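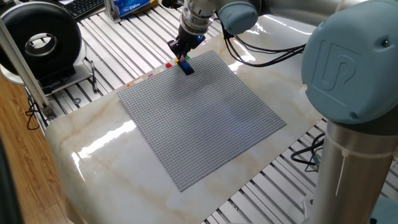
Kernia Makers' Club – Members' Help Pages

What should we budget for besides the arm itself?

Posted by Simin Mahmoudi

Hello all, and sorry in advance for the length of this! Our Saturday group would like a small robot cell of its own for brick stacking, much like the one on this page, and I've been asked to put a spending plan together by March. We have a separate pot for the arm and gripper, so please don't worry about those. What I can't work out is everything else: table, frame, cables, spares and all the odds and ends that creep on to a bill. I've pencilled in 568 pounds for the lot and I have a nasty feeling it's either far too much or nowhere near. A rough split would be lovely, and any advice on whether to buy one gripper or two.

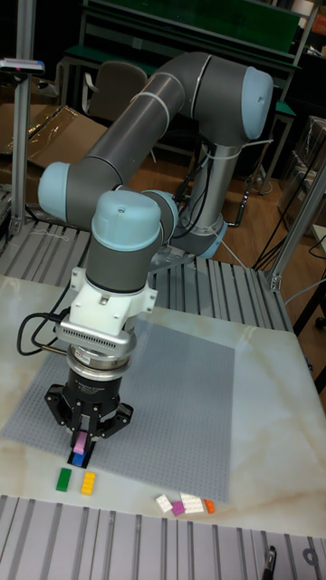

Three-finger gripper with a pink brick on top of a blue one.

Blagoje Kos

Hello Simin, what a nice job to be given! I'd start with the frame and be a bit generous there. Slotted aluminium is dear by the metre, but you can move things about on it for years and bolt on a post whenever you fancy one. Barbu quoted us 446 for rails, brackets and feet, cut to length, which leaves you a little over a hundred for the rest, and that is tight. Do ask for the offcuts too (they'll usually pop them in the box if you're polite about it) as short bits make very good uprights.

For the top, don't go buying anything special. A marble-patterned slab looks smart enough, though a glossy one throws the ceiling lights back at you, so if you ever want to add a camera I'd look for something matt.
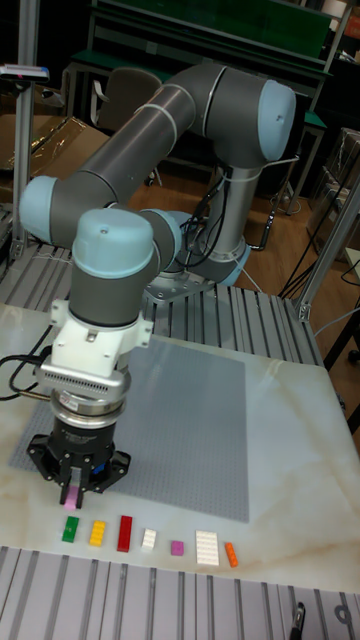

Then there's cable. Please measure along the arm with it stretched right out and add a good bit more, because I've yet to meet anyone who bought too much. A big bag of zip ties as well, and some sort of cover for anything crossing the floor.

As for grippers, I'd get one and live with it for a while. Three fingers or two will both hold a toy brick, and you'll have a much better idea what you want after a few months of using it.

Firouzeh Tehrani

Bricks and a big baseplate, second hand, job done. Don't pay new prices.

Shahla Hosseinzadeh

I agree with nearly all of Blagoje's list, but I'd put the total up before you hand it in. We set aside some 175 for small things alone at Brinum and were glad of it: a ring light, fixings, a spare baseplate, labels for marking where each colour goes.

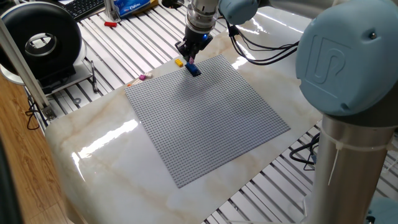
Leave a line for delivery too, as long rails cost a fair bit to send, and another for fingertips if your gripper takes replaceable ones. And do think about where the keyboard will live! We forgot ours entirely and ended up buying a shelf for it afterwards. If you'd like our old spreadsheet, send me a message and I'll dig it out for you.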